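Storage and Sorting of Bottled Products in the Shared Workroom
Project report, second-year module in Logistics and Workplace Organization
Group members: Muthoni Muriithi, Dalia Luik, Nikola Đorđević
Supervisor: Kulsoom Rana
Submitted April 21, 2025

1. Background

The shared workroom is used by three course groups and holds supplies that have built up since September. At the start of the project the inventory list contained 147 entries, many of them without a storage location. The group was asked to propose a simple layout for bottled products and to test it during normal use of the room.

2. Method

Each product was assigned to one of three zones: the sorting table, the crates, or the shelving. Products in daily use were to stay within reach of the table. Heavy items were to be kept low, and cardboard packaging was to be flattened at the end of each session. Dalia Luik kept the written log – a bound notebook, later typed up – and Nikola Đorđević revised the inventory list. The trial lasted 21 days.

3. Results

Of the 147 entries, all but four were given a fixed location. The remaining four were spare parts whose owners could not be reached. Users reported that bottles were easier to find when they were sorted by type first and by size second. The original plan had used the opposite order and was changed in the first week.

The table proved to be the most useful part of the layout. Its flat green surface gives good contrast with brightly colored bottles, and users asked that it be kept for sorting only. Stacked crates and the blue metal rack stand beyond it.
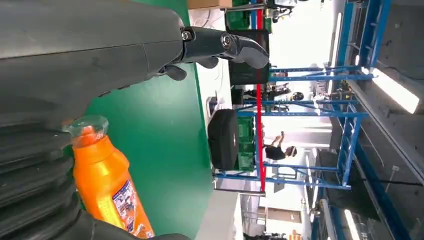 Figure 1. Orange plastic bottle with clear cap at the green sorting table; crates and blue shelving in the background.

4. Discussion

Cardboard boxes remained the main difficulty. They were often left on the floor between sessions, and the rule on flattening them was followed unevenly. The group recommends a marked floor area for boxes, to be emptied weekly. Labels on the shelving should also be larger – several users did not notice them.

The revised inventory list has been handed to Nyokabi Mutiso, who will maintain it for the coming term.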